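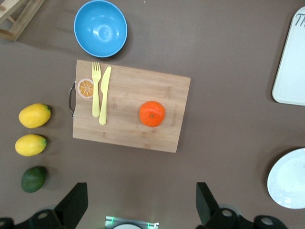
Skallik Two-Finger Tabletop Gripper, with Wrist Camera
Refurbished and supported by Buvurden Automation, Skellmont

The Skallik is a modest gripper. It has two flat black fingers, it opens, it closes, and between those two events it is supposed to hold something without turning it into jam. We sell it, service it and set it up for light kitchen and tabletop work: fruit, plates, small boards, cutlery if you are feeling brave. It will not lift an engine block. We mention this because of an email we still have.

What you get

Gripper body with both fingers fitted
Wrist camera, mounted and focused
Cable set and strain relief clips
Spare finger bolts, in a bag you will lose
A printed setup sheet, which is this page with fewer opinions

Part number is 1648. Please quote it when you ring, as "the black one" describes our entire catalogue.

Setting up the table

Most of the trouble we get called out for starts with the table and not the gripper. Pick a plain, matte surface if you have a choice. Brown or grey is good. Glass is a hobby for people with more patience than we have.

For the first run, lay out a simple test spread. Ours is a small bamboo board with a tangerine on it, a plastic fork and knife beside the tangerine, a bowl behind, and a few bits of citrus off to the left. Lemons are excellent test objects, being bright, cheap and hard to offend. Give the fingers open space all round the first thing you ask them to pick up, then bring the clutter in once that works.

Plastic cutlery lying flat is the honest test of finger height. Too high and the tips close on air. Too low and you will be sanding a groove out of your table. Start high and come down a little at a time, with a hand near the stop button.

Camera check

The camera looks out between the fingers. On a correct install you will see both fingertips coming up from the bottom of the picture, one each side, more or less mirror images. If one looks longer than the other, the mount has been knocked. Loosen it, square it up, tighten it and look again.

Run the check with the wrist pointing straight down, then again at a low angle across the table. The low view takes in the rest of the room as well, and colours that behaved nicely from overhead can wash out when there is a window behind them. Glazed plates are the worst offenders. Bright streaks along a rim can be read as an edge that does not exist, and the arm will go and politely grab it. Move the plate, or move the lamp. Turning the camera brightness down and hoping is popular but we don't recommend it.

Cleaning

Food work is messy, and fruit is messier than it lets on. Wipe the fingers down after every session, and do it properly if you have been working over a used plate.

1. Park the arm and cut the power. Not pause. Off.
2. Wipe both fingers with a damp cloth, tips first, then the inside faces.
3. Go around the bolt heads with a soft brush. Crumbs love a bolt head.
4. Clean the camera window with a dry lens cloth. The damp cloth you just used on the fingers is disqualified.
5. Clear and wipe the plate as well. Smears and crumbs left on it will be on the fingers again by the next pick.
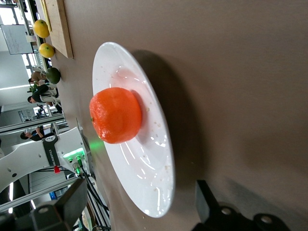
Finger wear and bolts

Check the bolts every 20 hours of running. They should be snug. If you can turn one by hand, it has been loose for a while and has been quietly spoiling your picks the whole time. Tighten each side a bit at a time, swapping back and forth, so the finger seats flat.

Look at the tips while you're in there. A shiny patch is normal. A rounded corner means the finger is on its way out, and the usual first symptom is small round fruit squirting sideways. Always change both fingers together. A new one paired with an old one will close off centre, and you'll spend an afternoon blaming the software.

A finger change takes about 45 minutes the first time, most of it spent looking for the right hex key.

Common faults

Drops smooth fruit: clean the inside faces, then check the grip force. Go up one step only.
Bruises fruit: grip force again, in the other direction.
Misses to one side every time: camera mount has shifted. Redo the camera check.
Misses to a different side every time: loose finger bolt.
Picture freezes when the wrist turns: cable is pulling. Leave more slack at the wrist and re-clip.
Gripper opens halfway and sulks: something is in the slide. It's usually a crumb.

Servicing and parts

We do a full strip and rebuild at the Skellmont workshop, with an 8 day turnaround outside December, when all bets are off. Fingers, bolts and camera windows are kept on the shelf. Customers with the older Kontogiannis mount will need the adaptor plate, sold separately, and our sympathy, which is included.

Please wipe the gripper before posting it to us. We have opened some boxes.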